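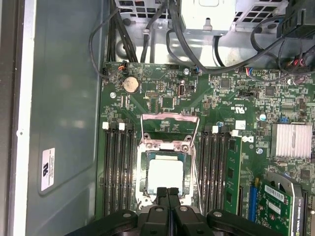

How to plan the budget for a small robot cell that takes computers apart

2/12/23
By the Murkbridge workshop team
10 shares

Before you ask any supplier for a price, write down what the robot will have to touch. When we planned our first cell at Murkbridge, we started from the arm, and it was a mistake. The arm is the part with the nicest brochure, but most of our later costs came from the fingers, the fixture and the things around the bench.

Step 1. Make a list of tasks

Take one old workstation and do the whole job by hand, slowly. Write one line for every movement: open the lever, lift the frame, take out the processor, take out the memory, put each in its tray. Beside each line write how much space there is for a hand. Between two banks of memory slots there is not much, and a wide gripper body must stay above them while only the fingers go down. Measure this before you choose a gripper.

Step 2. Divide the budget in four parts

We use these headings:

Arm and controller
Gripper, fingers and spare fingers
Camera, mount and lighting
Bench, fixture, trays and cables

Give every heading its own sum and do not move money between them during the first month. Our offer from Karppinen for the gripper with two sets of fingers was 3520 pounds. The fixture and the trays from Prolis were 816 pounds, and we had forgotten them completely in our first plan.

Step 3. Ask for a trial with your own parts
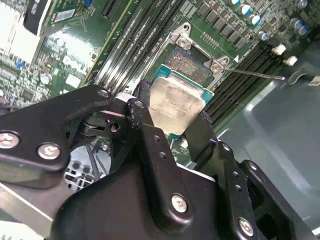 A trial day costs less than a wrong gripper, and many suppliers will agree to one if you bring the parts yourself. Bring real old parts, also the ugly ones. New samples are clean and flat, and they tell you little about daily work. A processor with a dull, stained metal face, held at an angle over the open socket, is a much better test of the fingers and also of the camera. Look carefully at the contact pins in the socket while the chip is so close to them, and ask the supplier what happens if the grip is lost at that height. Ask too how the cell will know which way to turn the chip. On many boards there is a small white triangle printed near the corner of the socket, but your camera must be able to find it. Strong reflections on the board can wash out the print, so put a simple adjustable lamp in the budget.

Step 4. Count the small things

Fingers get worn and screws get loose. We ordered 10 spare finger pads at the beginning and I would do the same again. Also keep a supply of scrap boards for practice. Ours come from Pindari, who sell them by the crate. Pins are easy to bend, and a board with bent pins can still be used for memory practice.

Step 5. Leave time in the plan

Delivery times are a part of the budget too. We ordered in June and the fixture arrived after the arm, so for some weeks the arm had nothing to work on - but we were already paying for its service contract. Ask each supplier for a delivery date in writing, and let the service contract start only when the last part is on the bench.

Share this page
Comments (10)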